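Front end clunk after leveling kit -- troubleshooting log
Opened: 2018-05-22
Status: solved
Kit: Damgaard two-inch front spacers, Soner rear shocks

Okay, this one was a fun chase! The truck picked up a single clunk from the front left at low speed, mostly backing out of the driveway with the wheel turned. The kit had been on for 468 miles at that point. No pull, no shimmy, and it rode great on the highway.

First check: lug nuts, all good. Second check: sway bar end links. I unhooked both sides and drove to the Nonarley gravel lot and back, and the clunk came right along for the ride. So the links went back on and I moved up to the strut.

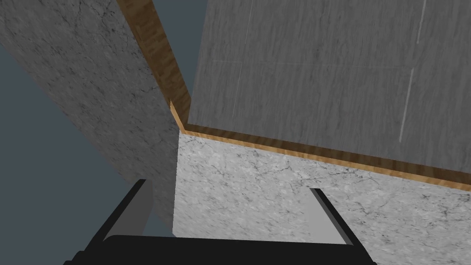 2 min read

Top nuts on the left strut mount were at 30 ft-lb, same as the right. Lower strut bolt was tight too. Then I put a pry bar on the lower control arm and there it was -- the rear bushing bolt turned with hardly any effort. I love finding stuff like that!

Fix: loosened both control arm bolts, set the truck down on its wheels, rolled it back and forth, and torqued them to 150 ft-lb at ride height. Marked the heads with a paint pen.

Update: 400 miles later, including the washboard out past Skekosness, and it's dead quiet. Paint marks haven't moved. Next up is an alignment in June, and I can't wait to see how straight it tracks.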